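The town of Berum will help small guest houses to pay for new room heating this winter. The support was announced on 26th August and is open to houses with 60 beds or fewer.
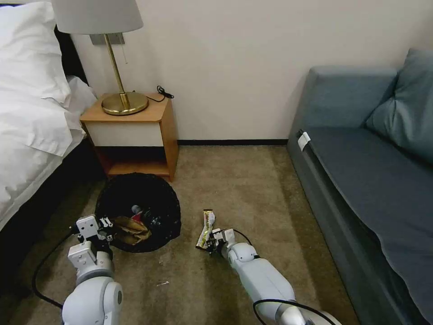

## How much is paid

Each house can receive up to 2,000 crowns, and 400 more if it changes its old windows too. The firm Pondus will check the rooms before any money is sent.

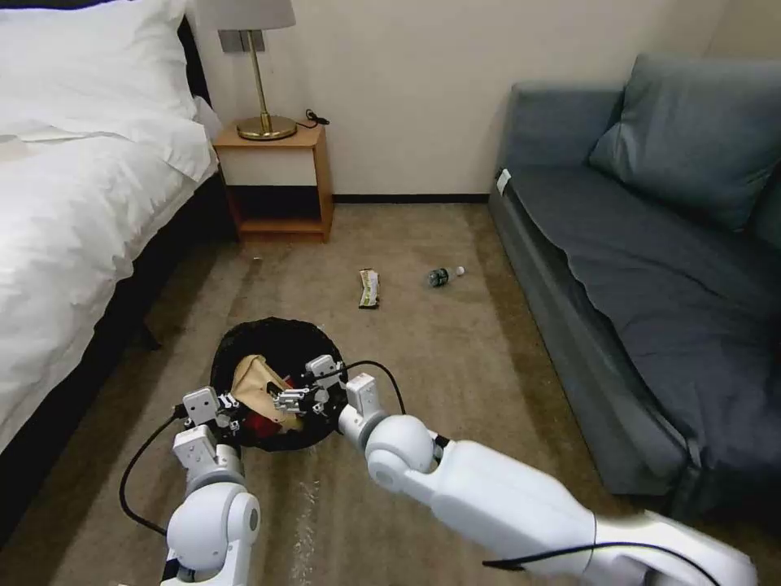 When must the work be ready?

By the end of January. Houses in the Frota district, where the streets are being dug up, get 2 extra weeks.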